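Unit 2: Timber in Public Interiors
Course handout, Department of Interior Conservation
Coordinator: Petronella Nkosi

This unit considers how timber furniture is selected, finished and maintained in libraries, council offices and halls. Students should read the Staltow case notes before the February tutorial.

Timber exchanges moisture with the surrounding air. Boards expand and contract mainly across the grain, while movement along the grain is slight. A tabletop fixed rigidly to its frame may therefore split or cup. Slotted screw holes and timber buttons are the customary remedies – both hold the top down and permit seasonal movement. 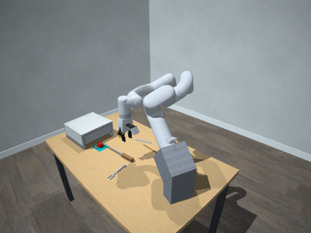 Light-coloured wooden table in the corner of a plain room.

Pale finishes reflect more light and suit interiors with few windows. They also show ink, rust and tannin stains readily, and this should be weighed against the benefit. In the Kaltport reading room study, Murray Ashby recorded relative humidity between 38 and 40 per cent through the heating season. The report recommended moving tables away from radiators before any refinishing was undertaken.

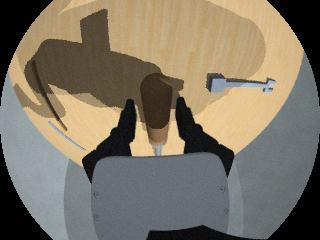 Why should both faces of a solid tabletop be sealed?
Sealing both faces slows moisture exchange evenly, which reduces the risk of cupping.

Written reports are to be submitted to Zodwa Baloyi by 5 pm on the due date. Late work will be accepted only with prior approval from the coordinator.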